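Lorkent Kids Library
Home Animals How Things Work Our Homes Space Ask Us
Search articles Go

Why Do Strings and Wires Get Tangled?

You put a pair of earphones in your pocket. You walk to school. When you take them out, they are in a knot. You did not tie it. So who did?

The answer is that the earphones tied themselves. Anything long, thin and bendy can do this. Yarn can do it, and so can fishing line, shoelaces, necklaces, garden hoses and the wires behind a television.

How a tangle starts

A piece of string has two ends. The ends are the parts that make knots. When string lies in a pile, it falls into loops. If the pile gets shaken, an end moves around. Sooner or later the end slips over one loop and under another. That is the start of a knot.

More shaking pushes the end farther through. The loops slide against each other and pull tight in places. Now the string is harder to get apart than it was to put together.

Why don't tangles come undone by themselves? There are a great many ways for a string to be tangled and very few ways for it to be straight. Shaking a box of string is a bit like shaking a box of puzzle pieces. The pieces will move, but you would wait a very long time for them to make the picture.

Long, thin and bendy

Length matters. A piece of string as long as your finger hardly ever knots. A piece as long as your bedroom knots easily, with plenty of extra string to make loops.

Thickness matters too. Thick rope is stiff and does not like to make small loops. Thin thread bends with almost no push at all, so it can make tiny loops that are hard to see and even harder to pick open.

The third thing is how rough the string is. Rough strands grab each other. Wool is covered in little hairs that catch, and a wool tangle can hold on very tightly. Wires with a smooth plastic coat slide more easily.
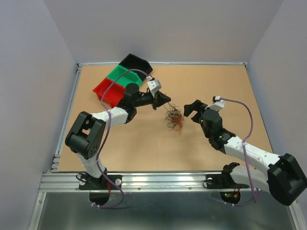 When several strands are mixed together, there is one more problem. Each strand has its own two ends, and each end can go its own way. Three strands have six ends. They can wrap around each other even if none of them has a real knot in it. People call this a snarl. A snarl often looks worse than it is.

Color helps a lot here. If the strands are different colors, your eyes can follow one of them in and out of the mess. If they are all the same color, you have to follow with your fingers.

How to undo a tangle

1. Put it down on a flat table with good light.
2. Do not pull the ends. Pulling makes small knots tight.
3. Loosen the whole bundle. Tug gently at the outside loops until you can see gaps in the middle.
4. Find one end. Choose the end that looks easiest to reach.
5. Follow that strand back into the tangle. Pass the end out through each loop it went in by.
6. When one strand is free, move it well away from the others and start on the next.

A tight knot can be rolled between your finger and thumb to soften it. A grown-up can help by pushing a blunt needle into the center. Never work on a wire that is plugged in. Ask a grown-up to unplug it first.

Keeping things straight

Sailors coil their ropes, and knitters wind their yarn into balls. Both are ways of keeping the ends from wandering. You can do the same with a cord. Wind it in a circle as wide as your hand, then put a twist tie or a rubber band around it.

Sorting helps as well. Keep one kind of string or wire in each tray or box. A small box works better than a big one, as the string has less room to move.

Try it yourself

You need a shoebox with a lid, a ruler, scissors and some string. Cut one piece 6 inches long and another 60 inches long. Put the short piece in the box, close the lid and shake it while you count to twenty. Open the box and look for knots. Now do the same with the long piece. Try each one five times and write down what you find.

Words to know

Coil: string or rope wound in circles
Snarl: strands wrapped around each other
Strand: one single thread or wire

Last updated: 25/05/2026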